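Chapter 5
Choosing a Hand-Held Gripper Kit

In this chapter
What comes in a hand-held gripper kit
How to judge the fingers before you judge anything else
Setting up a table and a screen desk for recording
Reading a supplier's offer with a critical eye

In Chapter 4 we drove a robot arm from across the room with a pair of joysticks, and if you tried the lab exercise you know how slow that gets. Folding one towel can eat up most of an afternoon! So people started asking a wonderful question: what if you took the gripper off the robot, put a handle and a camera on it, and simply did the job yourself? The arm can learn from the recording later. You keep your own shoulder, your own elbow and your own good sense about how hard to squeeze a paper cup.

That idea has grown into a small market of kits, and this chapter is about shopping in it. Our running case is the Olard hand-held kit, which Mareike Stüber and Lok-yiu Sin set up for the Kanildale teaching lab and used for a full term. We like it a lot. We also have complaints, and you'll get both.

Keep one picture in your head as you read. A hand-held gripper is a pair of jaws with a person behind them, and the camera looks out between those jaws at whatever the person is working on. The fingers show up on the left and right of nearly every recording, and the rest is table, object and room.
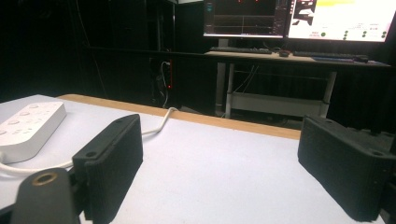
5.1 Start with the fingers

Newcomers read the camera specs first (we did too). Read about the fingers first. They are the only part of the kit that touches the world, and they wear out before anything else does.

Look for three things on the supplier's page. First, the surface. Ribs, foam and bare plastic all grab differently, and a finger that is great on cardboard can be hopeless on a glossy mug. Second, how the fingers come off. The Olard fingers are held on with screws, and swapping a pair took Lok-yiu 14 minutes the first time, with the manual open on her knees. Third, the price of spares. A cheap kit with expensive fingers is an expensive kit, and you should do that math before you order.

It's also worth asking whether the same fingers fit the robot you plan to train. If the person records with one shape of finger and the robot works with another, the robot has to make up the difference, and small mismatches show up as dropped objects. Olard sells one finger for both uses, and this is the feature we'd miss most if we switched.

5.2 The table counts as part of the kit

No supplier puts a table in the box, but you should plan for one as carefully as if it had a part number. A plain, light top makes dark fingers easy to pick out. Keep the work area steady from one recording to the next, and write down what you change. At Kanildale the monitors stand on a separate desk beyond the work table, so a student can glance up between takes without bumping anything.
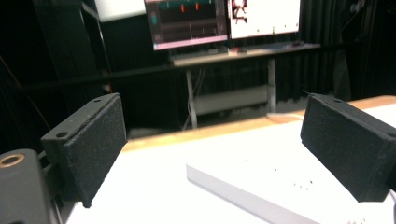 Flat, low objects are a good first test for any kit on trial. They look easy and they are sneaky! You have to come in at a shallow angle, get a finger against an edge and close without pushing the thing away, and a kit that feels clumsy will tell on itself within a few tries. Digby Cartwright, who wrote the lab sheets, has every new group do 24 takes with flat items before they are allowed near a cup.

Weight matters here as well. Hold the kit at arm's length for two full minutes while you're still deciding. If your wrist complains in the shop, it will complain much louder after an hour of recording.

5.3 What the offer leaves out

We compared the Olard offer with one from Foulkes, and both were clear about hardware and vague about software. Ask which file format the recordings are saved in, whether you can open them without the supplier's own program, and what happens to your license when the trial runs out. Our own trial ended in September, right in the middle of a project, and we had to stop and sort out the paperwork.

Try it yourself: Get the spec sheet for any hand-held gripper kit. Mark every line that concerns the fingers in one color and every line that concerns the camera in another. Then write to the supplier with the two questions the sheet fails to answer, and bring the reply to class for Section 5.4.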